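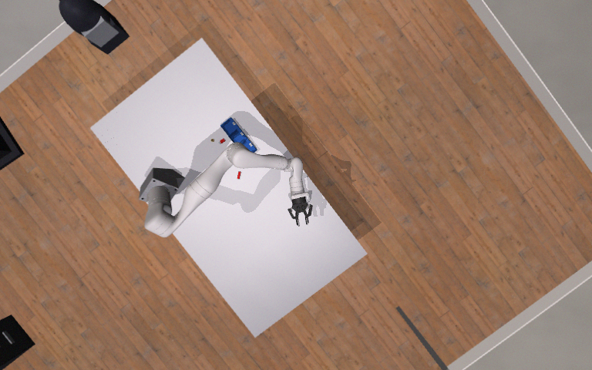

Image credit: Sewwandi Akanda

My mother kept a kitchen table that could seat 13 people if everybody liked each other, and on most Thursday evenings it held two plates and a heap of mail. I've been thinking about that table since February, when my husband and I moved into a smaller place on Fikholm Street and had to decide what ours was for.

I want to put in a good word for clearing the table every night. I know how that sounds! I grew up among people who left the jigsaw out for weeks, and I loved them dearly, and I ate a great many suppers off my lap because of it. A table fills up so quietly. One day it's a library book and a roll of tape, and then you're eating over the sink and telling yourself it's quicker (it is quicker, I'll give you that).

We do ours at 9, after the dishes. It takes 10 minutes on a bad night. Whatever is there goes home – the bills to the drawer, the sewing to the basket, my reading glasses to wherever I'll fail to find them in the morning. My neighbor Mrs. Kumarasinghe, who is past 70 and has raised five children, thinks this is a lot of fuss, and she may be right, since her house is a good deal more cheerful than mine.

Still, I like coming down in my slippers to a bare table. I put my coffee on it and sit a while before anybody needs me, and some mornings I even write a letter.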